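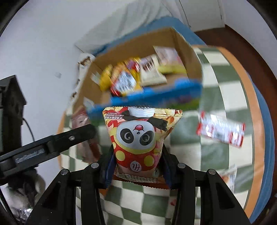

この記事は約6分で読めます

暮らしの相談ひろば > 収納・梱包 > お菓子の箱詰め

お菓子の詰め合わせを箱に詰めると、必ず最後の一袋が余ります

投稿者:ふた閉まらず

海外に住む姪に、年に二回お菓子を送っています。段ボールに袋菓子を並べていくのですが、毎回、最後の一袋が入りません。今回はパンダの絵の袋です。赤い帽子をかぶって、赤地に黄色い丸の服みたいな体をした、背の高いふくらんだ袋で、頭の後ろにチョコスティックらしき絵が交差しています。よりによって姪がいちばん喜びそうなのが余る。先に入れればよかったと言われればそれまでですが、先に入れると今度は別のが余るのです。

箱は内側が茶色で、縁が青い印刷のもの。袋は立てて横に並べています。黄色いの、赤と白と黄色の、赤いの、クリーム色に茶色いラベルの、と順に入れていって、右端の薄いピンクと黄色の袋がふたの内側に寄りかかった状態です。見た目は店の棚のようで気に入っているのですが、棚にはふたがありません。

試したことを書きます。

袋の空気を抜こうと針で穴をあけた。前回やりました。届いたおせんべいは、姪いわく「座布団の味」だったそうです。二度とやりません。

箱を大きくした。入りました。入りましたが、すき間も大きくなり、そのすき間を埋めるためにお菓子を買い足し、買い足した分が余りました。

寝かせて積んだ。下の袋が粉になりました。

送料の都合で、今の箱より大きくはしたくありません。お菓子代は一回2,000円までと自分で決めています(守れたことはありません)。袋を開けずに、つぶさずに、パンダも入れて、ふたを閉める方法はあるでしょうか。なお、パンダをあきらめるという案は家族からすでに出ていて、却下しています。

投稿者:元・贈答コーナー

百貨店の下請けで、お菓子の箱詰めを長いことやっていました。Wernskaという詰め合わせ専門の小さな会社で、もうありません。私のせいではないと思います。

まず、全部立てて並べるのをやめてください。袋菓子は下が平らで上が薄い、つまり横から見ると三角に近い形をしています。全部同じ向きに立てると、上のほうにだけすき間が余ります。一つおきに上下を逆さにすると、ふくらんだところと薄いところがかみ合って、思ったより詰まります。絵が逆さになるのが気になるでしょうが、姪御さんは箱を開けて五秒で全部引っぱり出すので、並びを鑑賞する人はいません。

次に順番です。背の高い袋と、絶対に入れたい袋を最初に置く。パンダは両方に当てはまるようですから、一番に入れてください。場所は箱の角ではなく、長い辺の真ん中あたり。角に置くと上の両肩が箱に当たって折れ、そこから封が開くことがあります。両側を小さめの袋で支えてやるとおさまりがいいです。

上の端のギザギザした封の部分は、後ろへそっと倒しておきます。折り目をつける必要はありません。これだけで高さに余裕が出て、ふたが閉まるかどうかはたいていここで決まります。

右端で寄りかかっている袋は、入っているのではなく、引っかかっているだけです。その状態でふたを閉めると、箱を持ち上げたときに横へすべって隣をつぶします。いったん出して、最後に横向きで上に載せてください。上に載せるのは軽いもの一つだけです。二つ載せたくなりますが、載せると粉になります。

質問の文から察するに、粉になった経験はもう十分でしょう。

それから、中身が割れやすいかどうかは、袋を軽く持って振ってみれば見当がつきます。カサカサと軽い音のするものは割れやすいので端を避ける。音のしないものは丈夫なので端に置いて壁にします。店では新人に目をつぶって振らせていました。目をつぶる意味は特になかったのですが、みんな真剣にやるので黙っていました。

投稿者:とおりすがりの甘党

食べればいいと思います。

一袋食べてから詰めると入ります。私はいつもそうしています。

投稿者:みどりの封筒

海外発送の話が出ていないので補足します。

箱の内側ぎりぎりまで詰めるのは、国内ならともかく、海外だとおすすめしません。飛行機で運ばれるあいだに気圧が変わって、袋がさらにふくらむことがあります。出すときにぴったり閉まっていたふたが、着くころには樽のようになっていた、というのをUksteadに住んでいたころに何度か受け取りました。母の詰め方が完璧すぎたのです。指二本分くらいの余裕を上に残して、丸めた薄紙をふわっと入れておくのがちょうどいいと思います。新聞紙だとインクの匂いが移るので、私は靴を買ったときの薄紙をためています。だいたい300枚はあります。使い切る予定はありません。

重さについて。お菓子は軽いので油断しますが、料金の区切りをほんの少し超えて上の段になることがあります。家のはかりで、箱とテープも込みで量ってください。私は一度、テープを貼りすぎて超えました。

あと、中身の一覧は詰めながら書くこと。詰めてから書こうとすると、何を入れたか確かめるためにもう一度開けることになり、開けたものは同じようには閉まりません。肉の成分が入ったスナックや、乳製品の扱いは国によって違うので、送り先の国の決まりを先に見ておくと安心です。スープの粉がついたものは特に見落とします。

上の方の「一つおきに逆さ」は私もやってみました。うちではPrornachという名前の、やたら角の硬い箱を使っているのですが、いつもは余る一袋がちゃんと入りました。

投稿者:ふた閉まらず(相談した人)

皆さま、ありがとうございます。

元・贈答コーナーさんの順番で詰め直しました。パンダを真ん中に置き、両側を固め、一つおきに逆さ。ピンクと黄色の袋は最後に横向きで載せました。閉まりました。あまりにあっさり閉まったので、何か入れ忘れたかと思って開けてしまい、二回目は少し手こずりました。みどりの封筒さんの言うとおりです。

指二本の余裕は、正直に書くと一本半です。薄紙は一枚だけ入りました。

目をつぶって袋を振るのもやりました。家族に見られました。

甘党さんの案は、夫がすでに実行していたことがあとでわかりました。別の袋が一つ、台所で空になっていました。それも入っていたら閉まらなかったかもしれないので、今回は不問にします。

次に送るのは2月の予定です。次回は缶入りのクッキーを入れてほしいと姪から注文が来ています。缶は逆さにしても形が変わらないので、また相談に来ると思います。

(この相談は2023年8月に解決済みになりました)

参考になった:92人

関連する相談
・缶と袋を同じ箱に入れるとき、缶はどこに置くのが正解ですか
・段ボールの底が抜けそうです。テープは十字とH、どちらがいいでしょう
・チョコレートを夏に送りたい(送るなという回答以外でお願いします)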